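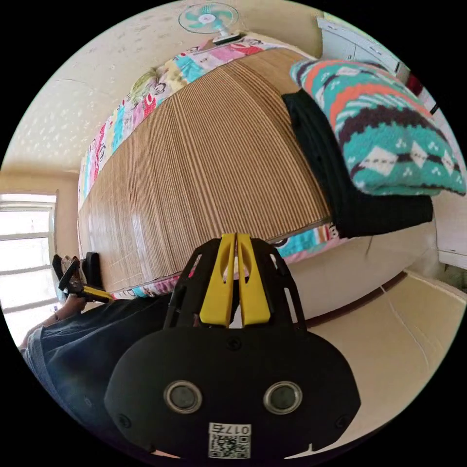 Thread zum Stand in unserem Studienprojekt »Textilien greifen«, weil ein paar Leute aus dem Kurs gefragt haben. Ich versuche, es kurz zu halten.

Die Gruppe: Behrouz Mirzaei, Yolanda Muñoz, Setareh Shahbazi und ich. Betreut werden wir von Mitra Daneshvar. Angefangen haben wir im Juni, Abgabe ist am Semesterende.

Aufgabe: Ein Arm mit Zweifingergreifer soll Decken und Kleinteile vom Bett nehmen und zusammenlegen. Die Beispiele dafür machen wir mit Handgreifern, also ohne Arm. Aufgenommen wird in einem normalen Schlafzimmer.

Vorgabe von Mitra waren mindestens 1.000 brauchbare Durchgänge. Wir haben jetzt 1.072. Aussortiert wird bei uns alles, wo das Teil vor dem Ablegen aus den Fingern rutscht oder wo die Zuordnung links/rechts nicht stimmt.

Am längsten haben wir an der Decke gesessen. Grobe Maschen sind für die Finger dankbar, man bekommt fast immer etwas zu fassen. Schwierig ist die zweite Lage: Greift man zu tief, kommt alles auf einmal mit.
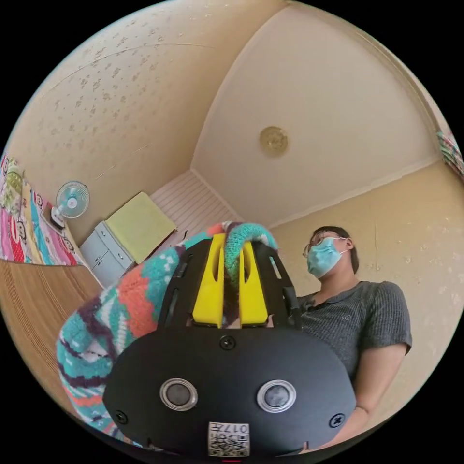
Decke zwischen den Fingern, Greifer 017.

Unsere Regel ist inzwischen: erst die Ecke, dann anheben, dann kurz warten, dann falten. Das Warten hat Setareh eingeführt. Vorher waren die Bewegungen so hastig, dass man beim Durchsehen kaum sagen konnte, wann ein Schritt aufhört und der nächste anfängt.

Benennung der Dateien: Datum, Raum, Greifernummer, Seite, laufende Nummer. Bitte nichts anderes. Behrouz hat zwei Abende damit verbracht, 100 Dateien umzubenennen, bei denen die Seite fehlte.

Zur Software: Zum Schneiden und Beschriften nehmen wir Zoteo. Läuft stabil, nur der Export bricht ab, wenn ein Ordner Umlaute im Namen hat. Also »Schraenke« statt »Schränke«, dann geht es.

Nach der Decke kamen die kleinen Sachen dran. Socken hatte ich unterschätzt. Sie sind leicht und dehnen sich, und wenn man sie am Bündchen nimmt, hängt der Rest irgendwie herunter.

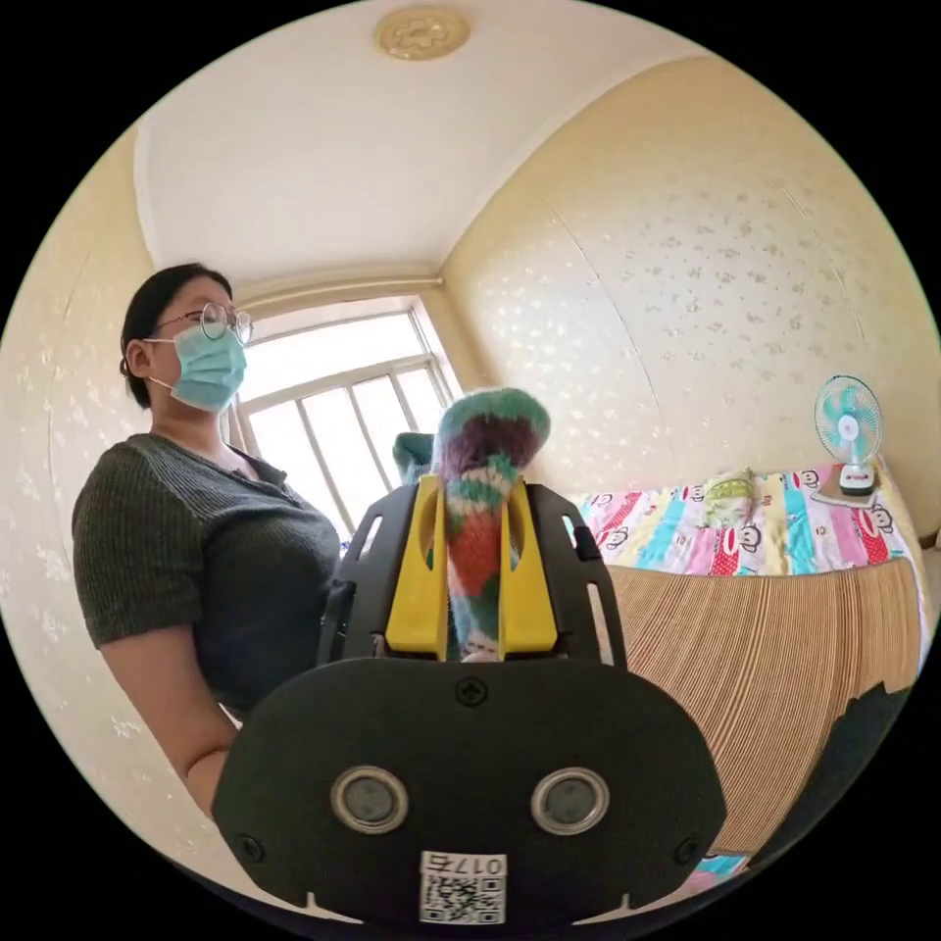

An der Spitze gegriffen sind sie beim Ablegen besser zu kontrollieren, dafür muss man das Paar danach noch einmal ausrichten. Wir haben beides drin und schauen, womit das Modell besser zurechtkommt.

Pro Sitzung schafft man roughly gerechnet — also mit Pausen und Umräumen — 40 Durchgänge. Danach wird der Unterarm müde und die Griffe werden ungenau. Lieber aufhören und am nächsten Tag weitermachen.

Erster Trainingslauf war letzte Woche, nur mit den Decken. Auf dem Arm im Labor klappt das Greifen der Ecke meistens, das Falten noch selten. Er zieht zu früh nach hinten. Yolanda vermutet, dass die frühen Aufnahmen ohne Pause daran schuld sind, und rechnet jetzt noch einmal ohne sie.

Offen sind noch: Kissenbezüge, der Vergleich der beiden Sockengriffe und das Kapitel zur Auswertung. Das Kapitel liegt bei mir.

Wer im nächsten Semester das Thema übernehmen will, meldet sich am besten direkt bei Mitra. Die Beschriftungsregeln stelle ich in den Kursordner, sobald Behrouz drübergeschaut hat.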